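Back on the allotment

The plot at Hundmont has been under water for most of the month, so I have done very little. I did lift the last leeks — 33 of them, mostly thin. 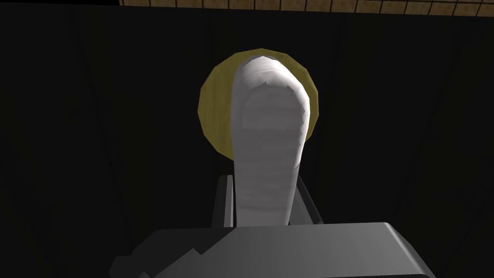 Seed order

Broad beans again, and a short row of peas. I'll sow in February if the ground allows.

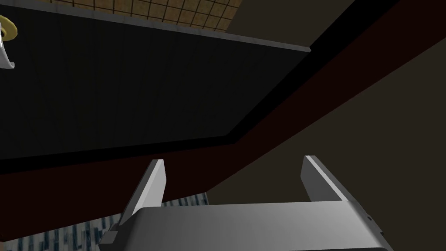 Plallville Allotment Club

Rent goes up by £4 next year. I can live with that, but the water butts still leak.

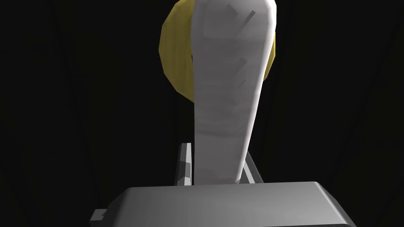
Source: Gelivness

The shed roof needs felt before the frost. I have 40 nails left and no ladder.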